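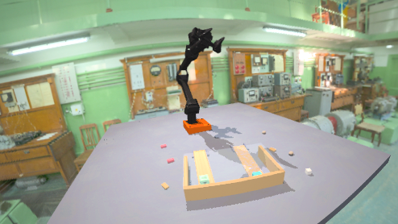
Speaker notes — Remanach Public Library, branch hours review
February 2, 2021

Opening. Thank the Pernent branch for hosting. State that the review covers weekday evening hours only.

Survey results. The library received 193 completed forms. Of these, 46 asked for later closing at the Truvemano branch. Pause for questions on the forms.

Proposal. Truvemano would close 2 hours later from June. Pernent hours remain as they are — repeat this point, as it was misreported.

Next step. Written comments go to the front desk at either branch.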